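What I Learned From a Month of Renting a Shelf

I make linen table goods. Napkins, runners, a few aprons when I have enough fabric left over. For most of the time I've been doing this, I sold through my own site and at two holiday markets a year. In January I tried something different and rented a shelf in a shared store in Brallcombe, and a few people have asked how it went, so I'm writing it down.

The store is called Plunel. It sits on the main shopping street between a shoe repair place and a bakery. The owner, Maricel Dumlao, splits the room into shelves and wall sections and rents each one by the month to a small brand. She staffs the register and handles returns. You bring the stock, the price tags and whatever display you want, as long as it fits in your section.

My shelf cost $300 for the month, plus a cut of each sale. There were cheaper spots near the back, but Maricel told me people slow down after the first table and speed up again past the middle, so I paid for the front.

I spent too long on the display. I wanted a backdrop with some life in it, because undyed linen on a white shelf looks like nothing from six feet away. I went back and forth between plain paint, cork and a leaf print, and I looked at a lot of patterned panels before I picked.
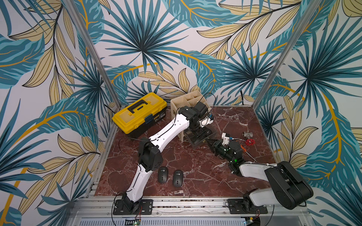
Palm leaf walls with a dark red marble floor panel.

I went with a leaf print in the end, in a quieter green. It did help. Shoppers who came in for something else would stop and touch the fabric, and touching is most of the sale with linen.

Setup took an evening. Plunel closes at 6 p.m. and the new brands come in after that, all at once, with one stepladder to share. The section next to mine went to Juhász, a soap maker with very heavy crates. On the other side was Gisteo, which sells desk lamps and had brought its own extension cords. I had not thought about power at all. If you have lighting in mind, ask where the outlets are before you sign.

Sales the first week were slow. I had priced the napkins in sets of six, the way I do online, and hardly anyone bought them. Amancay Urrutia, who works the register most afternoons, told me people kept asking if they could buy just two. I drove over and broke up half the sets and retagged them as pairs. After that they moved. Some customers bought three pairs, so they paid more than they would have for the set, and they seemed happier about it. I have no explanation for that.

The runners did not sell. I think people need to know how long their table is before they buy one, and they don't know that when they're out walking. I put a small card next to them with my web address and got a few orders that way later in the month.

I also kept up the online shop, which meant two sets of stock to track. I'm not good at this part. I did it at night, after the sewing was put away, in one spreadsheet with a tab for the store and a tab for the site.

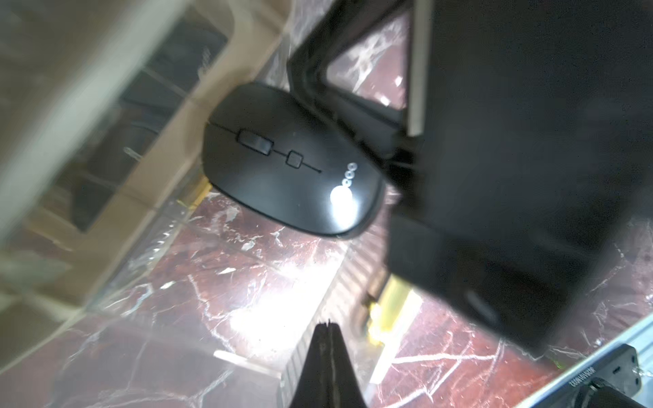

By the second week the two tabs disagreed by four aprons. I found the mistake eventually. I had logged a delivery to Plunel twice. Now I enter everything when I pack the box and write the count on the lid, and it has matched since.

I had 500 cards printed with care instructions on one side and the site on the other. That was more than I needed for a month, but they don't go bad. Amancay put one in every bag. The newsletter signups from those cards are worth more to me than I expected, and I would pay for the printing again before I'd pay for another backdrop.

On money: after rent, the sales cut, gas and the display, I came out a little ahead. If I counted my hours it would be a loss. The display is reusable, so a second month should look better on paper.

Maricel offers a lower rate if you commit to three months. I haven't said yes. Spring is when I get wedding orders and I can't sew for both. I've asked her to keep me in mind for the fall, and I'd like the same shelf if it's open.

If you're thinking about renting one yourself, go stand in the store for an hour first and watch where people stop. Also bring your own stepladder.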